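Search this journal Search Advanced search

3. Daylight and glare in converted single-room offices

3.1 Setting and method

The study covered 15 rooms in the Givness district, all of them former dwellings now let as small offices. Each room had at least one side window with an adjustable blind. We logged light levels at desk height for 2 weeks in July and asked the people who worked in each room to fill in a short form at midday and again at the end of the afternoon. The form asked how easy it was to read a printed page, how easy it was to read a screen, and whether the blind had been moved since the last form. Blinds were left under the control of the occupants throughout. In all, 492 forms were returned. Forms with no room number were dropped before this count.

Light levels were read with Wieser loggers set to record once a minute. The loggers were checked against each other before the first week and again after the second, and the differences were small enough that no correction was made. 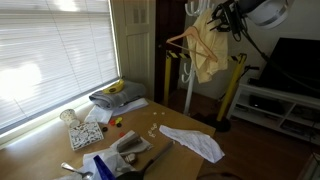
Glare complaints did not track the mean light level in a room. They tracked contrast, meaning the difference between the brightest surface a person could see from the desk and the darkest one near it. A closed or half-closed blind often made this worse — the slats themselves became the brightest thing in view. The window wall in Figure 2 shows the pattern well, with strong daylight coming through white horizontal slats and a dark open doorway only a short way to the right. White painted woodwork next to the window adds to the bright area. In rooms with this kind of layout, people rated screen reading as poor even when the logger gave a middling value.

Figure 2. Contrast between a bright blind and a dark doorway on the window side of a room.

Rooms with a pale inner door kept shut during the day did better. The effect was clear in the afternoon forms and weak in the midday ones. We take this to be a matter of sun angle, but the sample has too few west-facing rooms to test it properly.

3.2 Slat angle

Occupants changed the slat angle less often than we had expected. Most blinds were set once in the morning and left. When they were moved, the usual change was from partly open to fully closed, and the electric lights were then switched on. This agrees with the pattern found in our earlier Setisis survey, which used a longer form and larger rooms.
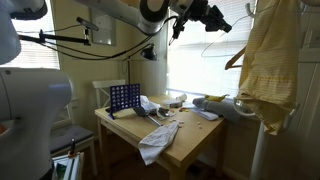 A slat angle of 50 degrees gave the best ratings for reading on paper. For screens the best angle depended on where the desk stood, and no single value can be recommended. Desks placed side-on to the window were the least sensitive to the setting. The Sirell rooms were left out of this part of the analysis, as their blinds had vertical slats.

Last updated: July

Related articles
Blind use in shared offices: results of the Setisis survey
Wall color and perceived brightness in small rooms
Desk position and screen glare
Logger placement in side-lit rooms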